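The Prikimance - a drawcord threader that gets round corners

Part no. 2077
£11, posted

You know when the cord comes out of a hood in the wash and you've got one end dangling and the other one gone for good? I used to do it with a safety pin like everybody else. You shuffle the pin along, bunch, pull, bunch, pull, and then somewhere round the back of the neck it pops open and jabs itself into the seam, and you can't go forwards and you can't go back. I've cut open a perfectly good pair of pyjama trousers over this. Twice, if I'm counting the pair I'd already mended.

So I made the Prikimance. It's a flat, springy strip of nylon, 32 cm long, with a rounded nose at one end and a little clamp at the other. You push the nose in and it finds its own way along the channel, bends when the channel bends, and comes out of the far hole with the cord trotting along behind it. The first one was cut out of a cable tie and the lid of an ice cream tub, and it was so ugly that my friend Siham Sqalli asked whether it was medical. But it did her son's school coat in under a minute and she wouldn't give it back!

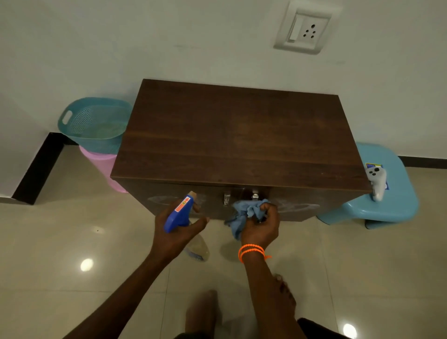

The dark brown cabinet, spray bottle at the ready.

The clamp took far longer than the strip did. Cords are all different, that's the trouble. Some are fat and round like a bootlace, some are flat tape, and swimming trunks tend to have that slippery stuff which slides out of anything. My early clamps would hold one sort beautifully and drop the rest. Timothée Royer, who has a much better workshop than I do and far more patience, suggested having separate clamps that click on and off, and I sulked for a bit and then did exactly what he said.

You get three of them in the packet:

Small, for thin round cord (pyjamas, drawstring bags, most children's hoods)
Wide, for flat tape and elastic up to 2 cm or so
Toothed, for the slippery stuff

The toothed one really does grip, so don't use it on ribbon you're fond of. It'll leave marks. Wide is the one I'd put on if you're not sure, and it's also the one that gets lost, so I sell it separately as well. 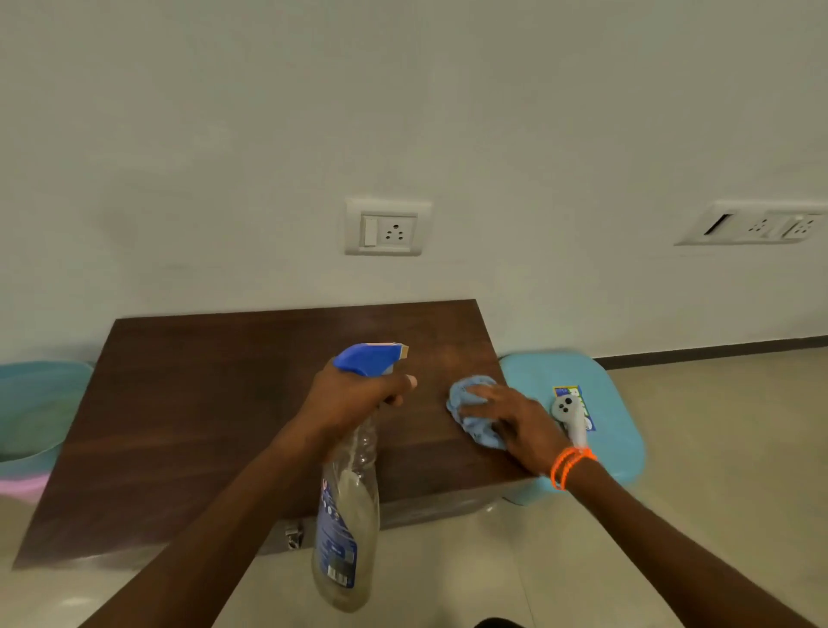 Elastic needs a bit more care than cord. Pin the loose end to the outside of the waistband before you start, because if it follows the threader all the way in you'll be back where you began, only crosser. And go slowly at the side seams. There's nearly always a fold of material in there that the nose wants to get behind. If you feel it stop, pull back a little, turn the whole thing over and try again - don't shove. I snapped four of the old version by shoving.

The new version is made for me by a small firm called Fustis, who also do the packets. I did get samples from Pons first and they were lovely and smooth, but a touch too stiff to get round a tight hood. If you bought yours before last June, you've got the stiffer strip. It's fine for waistbands and curtains. If it's driving you mad on hoods, send me a message and I'll knock a bit off the price of a new one.

A few things I get asked. Yes, it'll go through a narrow curtain heading, but for anything longer than the strip you have to work it along through the gathers, same as you would a bodkin. Yes, you can wash it. No, I don't do it in metal, I tried and it went through the cloth. It only comes in yellow, so you can find it in the drawer.

Orders usually go out the next working day. I pack them myself at the kitchen table, so if there's a wide clamp missing that's my fault and I'll post you one.

Page updated 02/03/2023

11 shares
3 comments

Myung-ja Baek
Bought one for my sewing bag and used it the same night on a laundry bag cord that's been out for years. The small clamp is quite fiddly to click on if you've got cold hands. Otherwise very pleased.

Lakmal Gazi
Would it do the cord in a sleeping bag hood? Mine's got a sort of toggle halfway round and the pin always stops there.

Bastien Huet
@Lakmal Gazi I did mine with the toggle taken off first, and then it went straight round. Tie a knot in the cord before you put the toggle back or you'll be doing it again.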